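Mokumstead Help > Robot kits > Buying advice

Is the Skaleo tabletop arm kit precise enough for board games with small hinged parts?

Asked in July. 3 answers. Status: open

I run an after-school club and we have 400 dollars left for one robot kit. The one I keep coming back to is the Skaleo arm with the standard two-finger gripper. The store page says it is good for "table games and light sorting," and the demo video shows it moving checkers.

Checkers are not really what the kids want. They want it to play a Guess Who type game, where you flip the little cards down as you rule people out. I don't need it to be smart about the game. One kid can ask the questions and another can tell the arm which card to push. What I need to know is whether it can flip one card without taking the next one with it, and whether it can do that all over the board, including the row farthest away.

Also, is the service plan from Ziółkowski worth adding? It is 90 dollars a year, and I can't tell from the page what you get.

Tagged: skaleo, gripper, board-games, clubs

Reply 1 (2 votes)

We have one at work. Works fine, nice and quiet. Never tried a game with it. I would get the bigger model if you can afford it.

Reply 2 (11 votes)

I can answer the service plan part. Skip it the first year. Ziółkowski covers the motors under the normal warranty, and the plan mostly adds a loaner arm while yours is being fixed, plus phone help. When I had a bad shoulder motor I sent it in without the plan and waited 3 weeks for the new one. For a club that might be annoying but it is not worth 90 dollars.

On precision, the number on the box is for the arm going back to the same spot over and over. It does that well. It is not the same as going to a spot you typed in, and that is where it gets sloppy, especially with the arm stretched out. So teach every position by hand and save it. It takes an afternoon. Don't bother with the grid tool in the app.

Reply 3 (19 votes, marked helpful)

I have been doing pretty much this with the Skaleo for a few months, so here is where it stands.

The standard gripper is too wide. The fingers are fine for checkers, but the cards in these games stand close together and the rubber pads drag on the neighbor. I replaced them with the Treten slim fingers, 40 dollars for the pair, and kept the gripper closed so it works like a poking stick. Don't try to pinch the cards. Push near the top edge and let the hinge do the rest.

Reach was the other problem. With the board square to the base, the far corners are right at the limit and the arm shakes a little there. Move the base closer than the manual suggests and most of that goes away. You lose some room for the near row, so do those cards from a higher start and come down slowly.

Hold the board still. I can't say this enough – a board that slides a quarter inch ruins every saved position. I use packing tape on the floor, and I redo it whenever an edge starts to curl.

If you want the arm to stand cards back up for the next round, don't count on it. Mine gets under the card maybe half the time. We reset by hand between games and the kids don't mind.

The camera add-on reads the big picture on a card well enough but has trouble with the name strips, mostly when the board faces away from it. Save that money too and have a kid call out the slot.

So yes, I would buy it for a club, with the slim fingers and without the plan. Pick a game set with stiff cards if you get the choice. The one I practice on is a superhero set, with names like Madame Vine and Sir Stretch, and red backs that have kids' faces on them. The closest row is where I test any new push, usually before I bother saving positions for the rest
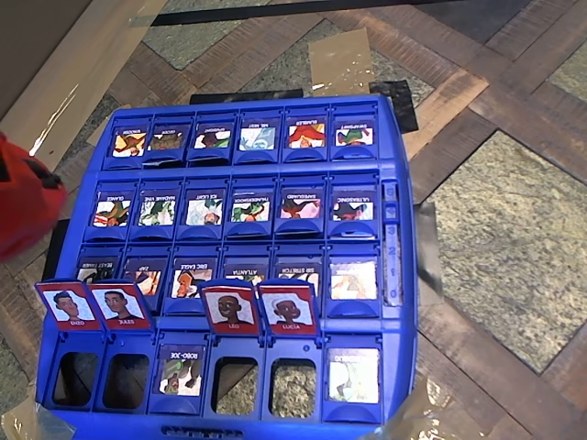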